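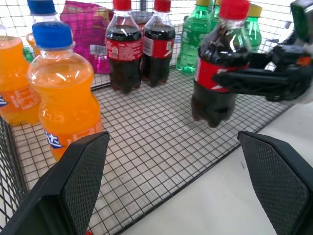 Last updated: August

Search this manual Go Clear

Section 3 — Gripper pads and wrist camera, two-arm bottle cell

Covers: pad check, pad swap, camera clean, re-teach of the basket, first run after. Both arms. Do the left arm completely, then the right. Don't mix parts between them, the pads wear differently.

Before you start

Key off at the panel, key in your pocket. Air off if your cell is the Hudholm build (the Pikwood build has electric grippers, skip the air). Tell whoever is on the next bench. You need: 3 mm hex key, soft brush, lint-free cloth, new pads if swapping, torque driver, the wire basket and a mixed load of full bottles. Full ones. Empties tell you nothing about grip.

CAUTION: Arms can sag a little when brakes are released. Keep one hand under the wrist before touching the brake button. Never both arms at once.

3.1 Checking the pads

1. Jog the arm to SERVICE. Wrist at chest height, fingers open.
2. Key off.
3. Brush both pads, along the pattern and then across. Syrup gets down in the grooves and goes hard.
4. Still sticky? Warm water on the cloth, nothing stronger. Solvent makes the pad face go shiny and then it's scrap.
5. Look across the pad with a torch. The diamond pattern should be sharp over the whole face. Flat patch bigger than a fingernail — change it.
6. Push the tip sideways with your thumb. No movement. If it rocks, it's the screws, go to 3.2 step 5.

Note: worn pads don't always drop bottles. More often the bottle swings or twists on the lift and then clips its neighbour going back in. If operators report "knocking", check pads first, before anyone touches the program.

3.2 Changing the pads

Always as a pair. One new and one old pulls the bottle off centre.

1. Key off, fingers open.
2. Two screws at the back of each finger. Hex key. Hold the pad while the second comes out or it goes under the bench.
3. Wipe the seat. Any grit left there tilts the pad.
4. Fit new pad, arrow to the tip. Left and right are mirrored and will only seat one way, so if you're forcing it, swap them over.
5. Do up both screws by hand, then the torque driver, top, bottom, top again.
6. Close the fingers slowly on a strip of paper. Paper should be held along the full length. If it pulls out at one end, start again from step 3.
7. Reset the pad counter: Tools > Wear > Pads > Reset. Easily forgoten. The warning comes up at 200 hours whatever pads are on.

3.3 Wrist camera

1. Dry cloth first, small circles. Damp only if there's a splash mark.
2. Check the cable clip behind the wrist. Cable should have a loose loop, not tight at full turn.
3. Live view on. Both fingertips must show low in the picture, one each side. If one is missing the bracket has been knocked. Loosen, straighten, tighten, look again.
4. Lamp level. Clear bottles and shiny packets throw glare back. Turn down until labels are readable and no white blobs on the caps.

Note: code 863 at this point is a loose camera plug, nine times out of ten. Push home, key off and on.

3.4 Re-teaching the basket

Needed after any pad change, and any time the basket has been bent or replaced. Wire baskets do bend. Put a straight edge on the floor of it before blaming the arm.

1. Basket on the table against both stops. Press down each corner, no rock.
2. Load it as it would be in use — mixed sizes, standing, a soft packet or two at the back if you normally run them. Neat rows of one bottle will teach fine and then fail later.
3. Left arm over basket, teach the four top corners of the rim. Fingers open, slow speed.
4. Same for right arm. Left arm parked at HOME, or holding well clear. Only one arm moving during teach.
5. Save as BASKET, overwrite yes.

CAUTION: Fingertips must not go between the wires of the basket floor. If they catch, stop, key off, free by hand. Do not jog out.

3.5 First run

1. Slow speed, 15 percent. Hand on the stop.
2. Right arm: grip a full bottle round the middle, lift just clear of the mesh. Not by the cap, not by the neck.
3. Wait. Bottle may lean a bit. It must not creep down through the pads.
4. Set it down in the same place. Listen for it touching the others.
5. Repeat with the smallest bottle and the biggest, then the left arm.
6. All good, go to normal speed and sign the card.

Grip force: start at the value on the card inside the panel door. Raise one step at a time. If the label wrinkles or the side dents you've gone too far, come back two.

Still slipping after new pads and correct force: wipe the bottle. Then ring Tumaini Ogola at Drerketti, have the arm serial ready. Spare pads are ordered through Wanpen Suwannarat, pairs only.

Next: Section 4 — Table stops and lamp

2 comments Share Print this section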